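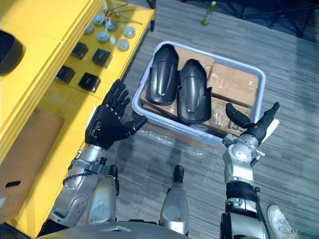
What do you keep in a bin, and what goes on the shelf?

Anything that comes as a pair goes in a bin, says Nokuthula Molefe. Singles go on the shelf. That's her first rule and she gives it before I've got my coat off.

Molefe runs the gear room at Mikau, in Skirkport, and has done since the old building. 623 items on the list last March. She knows the number because she typed the list herself, twice, the first one got lost.

"People think storage is about space," she says. "I've had tons of space. Couldn't find a thing in it."

We talk on the floor, more or less. She does most of her sorting down there, on the carpet, bin in front of her. Tables fill up, she says. You put one thing on a table and by lunch it's a pile. A floor you have to walk across, so you clear it.

The bins. Plain, plastic, open top, rounded corners so they don't snag. She bought 30 to start with from Spahić, a hardware place two streets over, and went back for more. Gray where she could get it. Why gray? "Black parts. Put a black part in a black bin and go look for it at six in the evening."

Curved pieces are the ones she worries about. Covers, guards, shells, anything molded. They get laid side by side, rounded ends facing the same way, never nested. Nesting saves room but the ridges rub. "You get that dull patch on the high spot. Doesn't come out. I've tried."

And half the bin stays clear. I ask if that isn't a waste.

"It's where your hand goes," she says. "If you can't get your hand in beside the thing you're going to drag it out by the edge. Then it's cracked and it's my fault."

Not everybody agrees with her. Erick Wanyama, who shares the room mornings, would rather have drawers, and says so over her shoulder while he's looking for tape. Drawers with dividers, labels on the front. He priced a set at 247 dollars. Molefe makes a face.

"You can't carry a drawer to the job," she says.

"You can carry the thing that's in it," says Wanyama. They have clearly had this one before.

Labels, then. She's gone back and forth. Used to label the front of every bin, then the bins got turned round and the labels faced the wall. Now it's a slip of card on the inside, under the parts, with what belongs there and how many. Empty bin, you read the card, you know what's missing. She got the idea off Pin-yu Kan, who was at Mikau for one winter and left behind a lot of card.

What about left and right? Here she slows down a bit.

"Look at them before you put them away. Always. Two that look the same are mostly not the same, one's longer or there's a lip down one side." A pair got split once and went out as two lefts. It took most of an afternoon to sort out and she still brings it up.

Wiping down comes first, dry cloth, nothing fancy. Then lay out, then the bin. She does the lifting with two hands, one each side of the rim, even when its light. Wanyama does it with one. "I see him," she says.

The last thing I ask is what she'd buy if the budget came through — there is talk of 300 dollars before summer. I expect shelving.

"Lids," she says. Then she thinks about it. "No. Then they'd stack them, and I'd never see inside agian. More bins."

Wanyama, from the back: "Drawers."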